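An Afternoon at the Grondcombe Dialect Archive

Posted July 14, 2019

I had been meaning to get to the open day at Grondcombe for years, and every year something came up (a wedding, a flat tire, a grading deadline that was entirely my own fault). This time I put it on the kitchen calendar back in May, in red, and told everyone at home that I was not to be talked out of it. I'm so glad I went!

The archive sits at the top of Ashby, up a hill that is steeper than it looks on the map. If you don't care for hills, take the little bus from the station. It leaves every 15 minutes in the morning and then, for reasons I never got to the bottom of, hardly at all after lunch.

They start you off in the map room, and I could have stayed there until closing. The walls are covered with the old survey sheets, all inked by hand, showing which word people used in which village for things like a pantry, a puddle, or the heel of a loaf. I grew up with "heel" and thought everyone did. There is one valley where the word for it seems to change every time you cross the creek, and a group of us stood in front of that sheet comparing what our grandmothers said until we were very kindly moved along.

Next came the listening room. The archive holds recordings made over 60 years, and for the open day they had set up a row of headphones with a different speaker on each. My favorite was a woman telling how to get a stubborn cow through a gate, in a dialect I could follow for maybe one sentence in three. The printed transcript helped a great deal, although I noticed that the transcriber had given up on the cow's name and put a question mark.

The afternoon talk was on the Posel dictionary project, which has been going on longer than some of its editors have been alive. They are working through the letter S at present, and S is apparently the letter that breaks people. The verb "set" alone has 80 slips in its box, and they passed a handful around so we could see the handwriting. We were asked to try sorting 16 of them into senses at our table. We argued cheerfully the whole time and did not finish, and our neighbors, who did finish, had come up with a completely different arrangement from the printed one. I came away with a good deal more respect for lexicographers than I had at breakfast.

I had hoped to see the Jarberg word lists too, but they were out for conservation. There is a facsimile at the front desk, and you may leaf through it if you ask.

A few practical notes. Entry is free, the tea is decent, and the lemon cake goes early. Bring a sweater for the map room, which is kept cool for the paper. The secondhand table by the exit is worth saving some change for, and I came home with two grammars and a book of riddles that I have no shelf for.

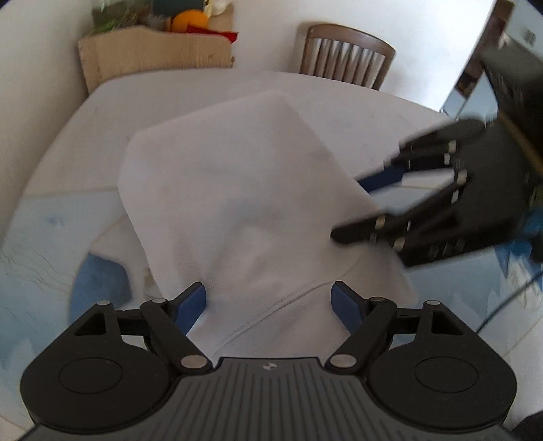
The riddle book has turned out to be the best of the three. Half of the riddles depend on a local pronunciation, so they make no sense until you read them aloud, and I have been doing that at supper to mixed reviews. If you're planning a visit next year, look for the date on the archive's notice page in the spring, and do go up in the morning while the bus is still running.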